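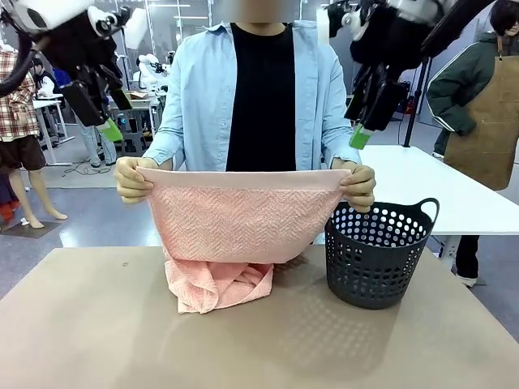 Home Forums Laundry & Linens Towels New Posts Search

Folding bath towels so they fit a shallow shelf

dmelnyk_colton
We moved in August and the linen closet here has shelves 6 inches shallower than the old one. My towels are folded in half, in half again, then once more, and they stick out so the door won't close. How does everyone else fold theirs? These are full-size bath towels, the thick kind with a woven pattern and a flat band at the end.

Buppha C
Thirds the long way, then thirds again. Hold it up by the banded end first, one hand at each corner, and get that edge straight before you lay anything down. If the top edge is straight the rest follows. Let the bottom pile up on the table, you can pull it flat after.

jirayu_ch
I don't hold mine up at all. Lay it flat on the table, smooth it out, fold. Holding up a heavy towel gets old when you have two loads to do.

Buppha C
You need a big table for that. Mine is taken up by the basket.

jirayu_ch
Put the basket on a chair.

Buppha C
Then I'm bending sideways for every towel. I keep it on the table to my right and work left.

Fongchan M.
I roll them. Fold in half the long way, roll from the plain end, and the band finishes on the outside. They fit a shallow shelf fine, and you can pull one out without the stack coming down.

dmelnyk_colton
Tried rolling tonight. It fits, but I only get one row per shelf and there's a lot of wasted space over it. Could stack a second row I guess. They slid when I tried.

Fongchan M.
Turn the loose edge to the underside. Mine stay put that way.

daranee.onsri
What weight are the towels? I have two Amolora ones at 570 gsm and they're bulky in thirds. My thinner ones are no trouble.

dmelnyk_colton
No idea, the tags are gone. Thick.

daranee.onsri
Then I'd go with Buppha's thirds but make the last fold in half. You get a wider, flatter stack. Measure your shelf depth first and fold one towel to match, then use that one as the guide for the others.

jirayu_ch
Agree with measuring. Still say flat on the table is quicker.

Buppha C
Quicker, but my edges come out crooked when I do it flat. Textured towels grab the tabletop and don't slide the way a sheet does. Holding the edge taut takes care of that.

dmelnyk_colton
Did the whole closet Sunday. Thirds the long way, then thirds, then in half for the two thickest. Door closes. I held them up by the band for the big ones and did the hand towels flat. Washcloths are still in the basket.

Fongchan M.
Washcloths I just fold once and stand on edge in a shoebox.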